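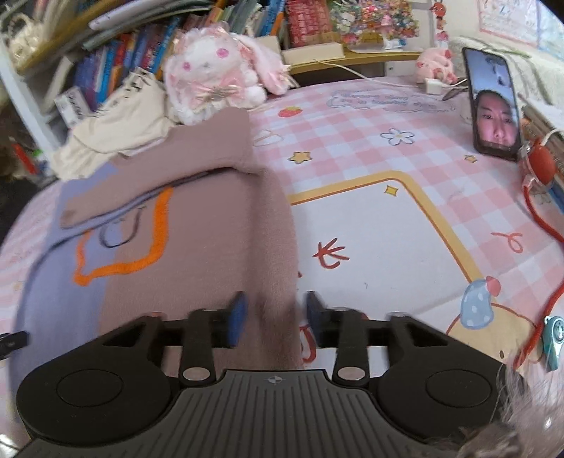
One reader wrote in to say that wool should never be washed at home at all, and that my August post on the subject had cost her a good cardigan. I regret the loss. The position of this blog remains that most knitwear may be washed by hand, provided that the water is cool and the garment is not wrung.

Readers have also asked about fees. Collent, the cleaner on the Edet road, now charges 5 dollars for a sweater and 50 for a wool blanket, with pressing billed separately. Sasis has closed its counter until further notice, and orders left there may be claimed at the Ditidden branch before noon.

Angora and mohair require additional care — they should be dried flat on a towel, away from any heater, and turned once. Storage will be addressed in a later post.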